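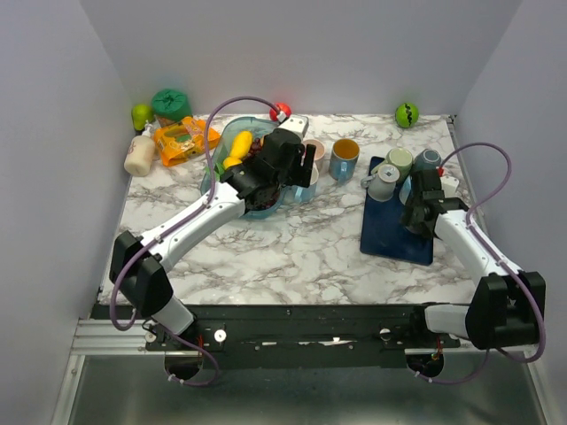
Budgeting for a second two-arm bench station - what did you forget?

Forum: Lab and Workshop Automation > Buying and planning

benchwright_k
We have one two-arm table running and I have been asked to put together costs for a second, to go in before the end of March. The arms are the easy bit, as I have a quote from Jatier for a matched pair and another from Manninen for the same reach. What I don't have is a sensible figure for everything else. Last time we guessed, and the guess was poor.

The work is household items on a tabletop: mugs on to a tray, fruit in and out of a basin, bottles and soft packs later on. Nothing heavy. So far my list has the arms, grippers, mounting rail, tabletop, side and back walls, a fixed camera, a PC and power supplies. What else should be on there?

ollerton
Cables. Whatever you have put down, double it. The ones that go up over the wrist and round the elbow get flexed all day and they do fail. We keep 2 full sets on the shelf per station and have been glad of both. Lead time from our supplier was 14 weeks at one point, so order them with the arms and not after.

Also clips. Cheap, but you want a bag of them.

Pim_H
Spare gripper fingers. Mugs are hard on fingers, especially handles when the approach is slightly off. Can you print your own or do you have to buy?

benchwright_k
We buy them at the moment. Printing is an option but the printer is shared with another group and always booked.

Pim_H
Then put a printer in the budget. It costs less than two orders of fingers.

tallowmere
I'd disagree with that. A printer needs someone to look after it and that time comes out of the same people who are meant to be running the table. We bought one, it sat broken for most of the autumn, and we went back to buying fingers in. If your volume is one or two stations, just buy them.

Pim_H
Depends on the printer. Ours has been fine.

greyvalley
Which arms are you leaning towards? We have the Manninen pair and the support is good but slow. A mail sent in the morning gets an answer at 4pm the next day if you are lucky. The answer is normally right, to be fair.

benchwright_k
Leaning Jatier, only to match what we have. Same spares, same rail spacing, same software. The Manninen price is 16 per cent lower for the pair, which is what my manager keeps pointing at.

ollerton
That saving goes the first time you need to hold two kinds of spare. Stick with one make.

tallowmere
Agree with ollerton on this one. I'd also ask Jatier about a service plan covering both stations. They didn't list it on our quote until we asked.

nd_sutter
Nobody has mentioned the objects yet. We spent over 2 months arguing about a gripper and then found there was no money set aside for things to pick up. Mugs get chipped, wipes dry out, real fruit goes off. Buy plastic fruit if your task allows it, and get several of each mug in one go. When we went back for more, the shop had changed the range and the handles were a different shape.

Put down a monthly figure for it and call it consumables, otherwise someone will query every receipt.

benchwright_k
That is useful. It all goes on my own card and gets claimed back, and I would like to stop doing that.

greyvalley
Tabletop surface: think about it before you buy. We had a patterned stone-effect one and liked it, then moved to plain white on the second station and the results did not carry across as well as we hoped. If you want the two tables to share data, decide now whether they should look the same or look different, and buy to suit.

nd_sutter
We went for different on purpose. More variety. But we had a third station to check against.

ollerton
For the frame, we used aluminium profile from Avusska, cut to length. Delivery was quick and the ends were square. The Hundstead kit is dearer and comes with the corner brackets, so work it out both ways - brackets add up.

benchwright_k
Thanks all. Added: cables, clips, fingers, service plan, consumables, brackets. No printer for now. I'll get prices from Avusska and Hundstead and post the totals once I have them.

Pim_H
You'll want the printer by June.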